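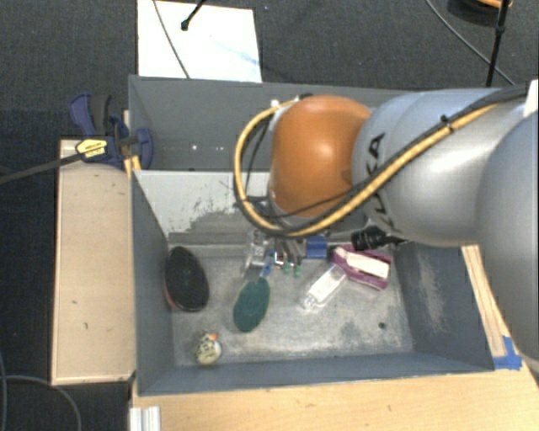
Home | Notebook | Cell 2 | Grippers | Parts list | Older entries

2021-10-19

Gripper comparison, bin picking, second day on the KUKA. Today was the Pikora fingers against the set we have been running since May. Same bin, same arm program, same camera position, only the fingertips changed over.

Set-up first. Bin clamped at the corner again and taped on the arm side. I checked it against the pencil marks before starting and again after lunch, and it had not moved. Cable slack over the big joint is enough for the full sweep at the low approach height, but with the wrist turned right round the loop gets tight. I have limited the wrist in the program for now. Needs a proper fix before anyone lets it choose its own angles.

Objects were the usual mix: brush, sponge, small round toy, translucent container, and the purple and white thing. One pick per object, then tip them all back in and start again. 96 picks with each set of fingers.

Old fingers: 560 g on the kitchen scale with the brackets on. Fine on the sponge and the toy. Poor on the container when it lies flat, as the tips ride up over the edge and push it along the floor of the bin. Brush depends on which way up it lands. Bristles up, it goes for the bristles and usually drops it on the way out.

Pikora fingers: better on the container, because the tips are thinner and get under the rim. Worse on the toy, which rolled out sideways more often than I would like. Sponge no different. They also mark more easily. One tip has a nick in it already from touching the wall on a bad approach.

Anything against the right wall is a problem for both. The planner keeps the wrist connector clear of the wall, so the hand comes in tilted and only one finger gets proper contact. That is a fault of where the connector sticks out and should not be held against either set of fingers. I have marked those picks with a W in the sheet so they can be counted separately.

Camera: the Zepeda depth unit loses the translucent container in most positions. It sees the floor through it and puts the grasp point too low. I gave it a fixed offset of 6 mm for that object, which is a bodge but kept the hand off the floor for the rest of the afternoon. The worn patch on the far wall also throws up false points now and then. Could paint it. Matt grey, not gloss.

Controller stopped twice on a force limit, both times with the old fingers pressing on the container. Reset and carried on. I left the limit where it was.

To do:
- longer cable tie point on the upper arm, then take the wrist limit off
- ask Lallungate for softer tips in the Pikora size
- Grundura vacuum cup for the container, if the bracket fits
- run the W picks again with the connector turned 5 degrees further out - check the plug clears first

Results sheet is in the shared folder under grippers. Old fingers are back on the arm for tomorrow. The Pikora set is in the top drawer, nicked tip marked with pen.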